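I drove out to the Dekport open day expecting a lot of slides and a robot behind glass. What I got was a chair right by a kitchen table and a white arm close enough to hear. The kit is called the Justska, and I've wanted to see one at work ever since I read about it in the spring.

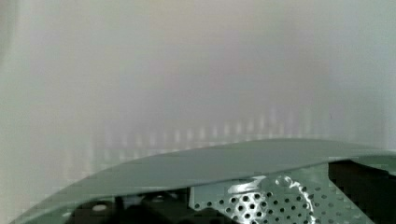

Mamta Rawat
Reviewer, home and workshop robots

First, the gripper. Up close it's nicely put together - smooth green cover, black parts tucked in under the rim, perforated metal behind. I had seat 35, and I left it twice to get a better look!

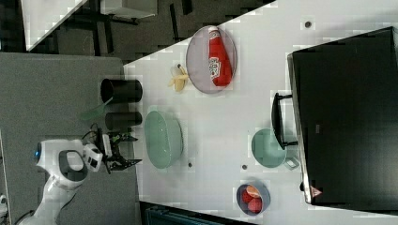 Tranmont, Sunday, October 10, 2021

The table had ordinary stuff on it: a mug, a banana partly peeled, ketchup on a plate, a bowl of fruit, a toaster oven. I love that. So many demos use foam blocks, and my kitchen has never had a foam block in it. The two fingers are slimmer than I'd pictured, and they open out over the edge of the table with the cable looping up behind. 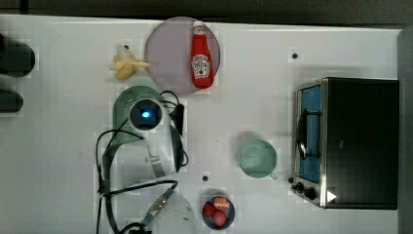

My gripes are small. The cables are all on the outside, and I'd want them tidied up before I let this near my own counter. The manual on the side table was thin too. The full kit is $1,504, or $1,329 without the stand, and I'd pay for the stand. They're running the day again in December - go early and sit up front.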